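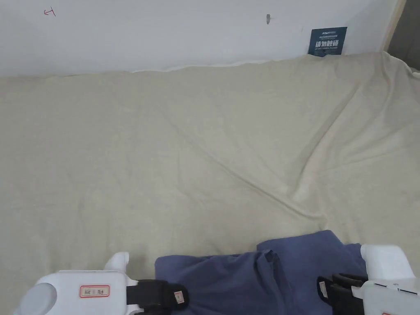 2. Method

Wash water use was measured at the shared laundry of the Trultovdale residence hall over the whole of January. One inline meter was fitted to the cold supply by Otakar Jelínek, and readings were taken at 7 a.m. and 9 p.m. The hot supply is metered by the building and was read from the existing display. A total of 116 wash cycles was recorded in the paper log kept next to the machines. Cycles with no program written down were left in the total but dropped from the comparison by program.

3. Results

Total use for the month was 3,000 liters on the hot side and 2,163 liters on the cold side. Of the cold volume, 1,130 liters went to cycles logged as "cotton" — the longest program on both machines. Bed linen and towels made up most of these loads.
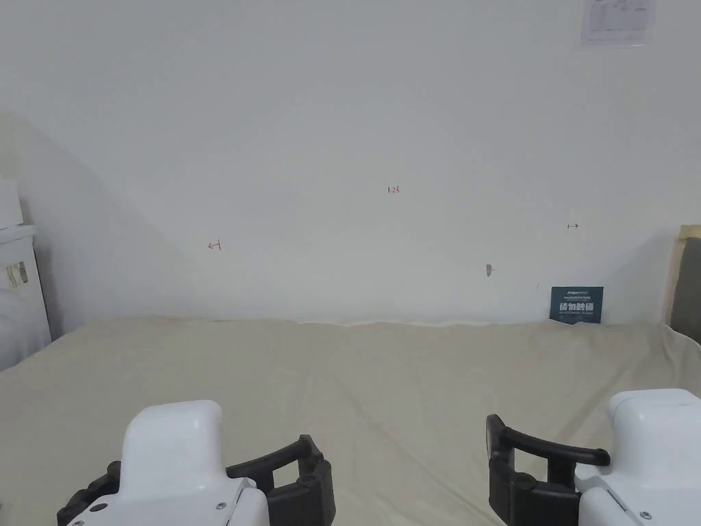
The hot figure is higher than expected. The Kovačević method, which we used for the estimate in Section 1, assumes that the rinse is always cold. On the older machine the second rinse draws from both lines, and this was not known when the estimate was made.

4. Sources of error

The building display rounds to the nearest ten liters. Load weight was judged by eye, as half or full drum, so no value per kilogram is given. The evening reading was missed twice and filled in by straight-line interpolation.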